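Home Projects Reports Search

Last updated: September

How Much Food Do We Leave on the Plate?

For our project we looked at food waste in the Gilmartin dining hall, and we loved doing it! We weighed scraps at lunch for 4 weeks and used the Falo spreadsheet to keep track of everything. Our goal was 30 pounds less waste by the end.
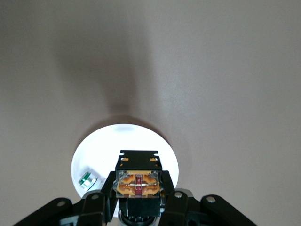 Fig. 1. A round white shape on a light surface.

The hall serves 1,000 lunches a week, so even a spoonful per person adds up fast. Bread and rice were the biggest part of our scraps (we had all guessed salad). Smaller scoops with free seconds made the best change, and the lines didn't get any slower. 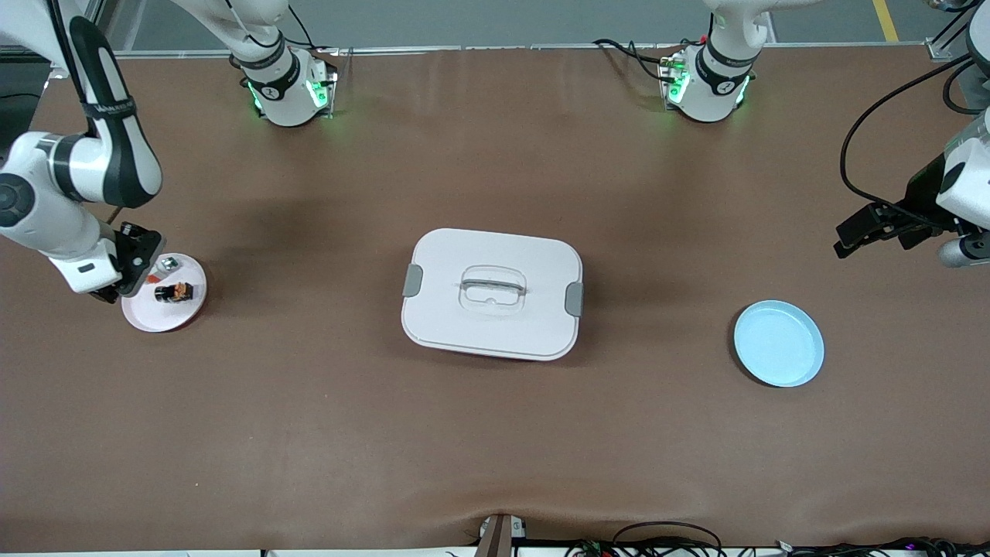 Sernska wrote on our feedback sheet that seconds are great but the sign for them is too small, and asked if we could try half slices of bread too. We want to test both next term!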